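**Finger pads slipping on bottles, swap or clean?**

**riet_smits:** Our Kuipers gripper has started dropping things. Yellow pads, 300 cycles since the last change, and the right one is getting a dark smudge at the tip. I wipe them with a damp cloth every morning like the manual says. Do I swap now or am I being dramatic?

**boltamitz46:** Post a wrist cam still. Everybody's "smudge" is a different size.

**riet_smits:** Fine. Pulled this at idle.

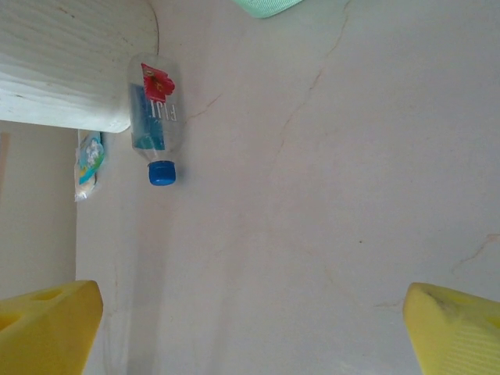 *Wrist cam, both pads in view. Smudge is on the right tip.*

**boltamitz46:** That's wear. Swap both. One new pad and one old pad is how you get a gripper that pulls to the side like a bad shopping cart.

**jianguo_s:** Disagree. I run mine to 1000 and they look far worse than that. Before spending money, check the screws behind the pads. Mine were loose and I blamed the foam for a month.

**boltamitz46:** You also tape yours back on.

**jianguo_s:** Once.

**m_magyar:** Your FIJI bottle is upside down in the view, cap at the bottom. Is that how the camera is mounted, or is the image flipped in software? If somebody flipped it and left the offset alone, you're closing off center and chewing up one tip.

**riet_smits:** Ugh. I reseated the camera in May. Will check the offset, then the screws.

**m_magyar:** Offset first, then pads. Otherwise you'll ruin the new ones too.

**riet_smits:** Ordered 3 sets anyway.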